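Vestia Opens Computer Reuse Program for Toltudstead Households

TOLTUDSTEAD, September – Vestia, the regional housing and community services provider, today announced the opening of a computer reuse program for residents of Toltudstead. Under the program, retired office computers are collected from local employers, cleared of all stored data, and offered at no charge to households that do not have a computer at home.

The program follows a survey of Vestia tenants carried out over the spring. Of the 1,009 households that replied, many reported relying on a phone for school assignments, job applications and benefit forms. Respondents with children in middle and high school ranked a home computer ahead of faster internet service and ahead of extended library hours.

Vestia has set a target of 500 computers placed in homes during the first year. Coltari, the property management company, has agreed to donate desktop machines as its offices replace them and will cover the cost of collection. Seventeen local employers in all have signed donation agreements, and further agreements are under discussion.

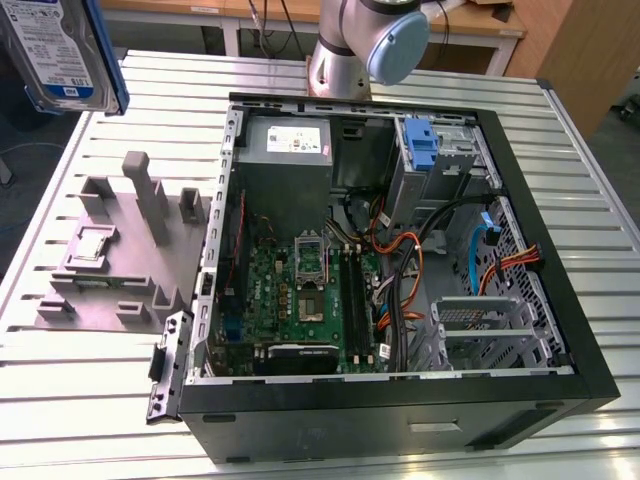 A desktop computer with its side panel removed. Photo: Vestia

Donated equipment will be received at the Selvanayagam Building on Mill Road, where ground floor space has been leased to the program for four years. Every storage drive will be erased before a computer is released to a household, and the donor will receive a written record of the erasure. Drives that cannot be erased will be destroyed. Equipment that cannot be returned to use will be taken apart for parts, and the remainder will be sent to a licensed recycler.

"A family that applies to us should receive a computer that is ready to use on the day it comes home," said Yeshi Gidey, director of community programs at Vestia. "We have asked our donors for machines with useful years left in them, and we are grateful for how readily they have responded."

Each computer will be supplied with a monitor, keyboard, mouse and power cables, together with an office software package and a printed setup guide. Recipients may call a support line for 12 months after delivery. The computers become the property of the household and do not have to be returned if the household moves out of the area or leaves a Vestia property.

Residents do not need to be Vestia tenants to apply. Applications are open to any household within the Toltudstead town limits that does not currently have a working desktop or laptop computer. Priority in the first round will be given to households with school-age children and to adults enrolled in a training course. Applicants will be asked for proof of address but will not be asked for income records.

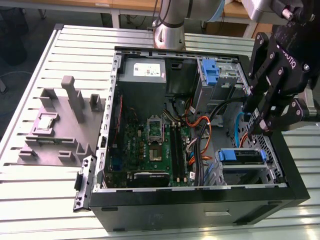 Tenants who attended a briefing on the program asked that delivery be offered to residents without a car, and one, Marisela, said that a free computer across town was "still a bus ride and a heavy box." Vestia has since confirmed that home delivery will be available on request at no charge.

Application forms are available at the Vestia front desk and at the Toltudstead public library. The Selvanayagam Building will be open to the public each Wednesday from 10 a.m. to 4 p.m. for applications and equipment drop-off. Employers wishing to donate 10 or more computers are asked to arrange collection in advance through the Vestia community programs office.

About Vestia

Vestia provides rental housing, tenant services and community programs in Toltudstead and the surrounding area.

Media contact: Vestia Communications Office, Toltudstead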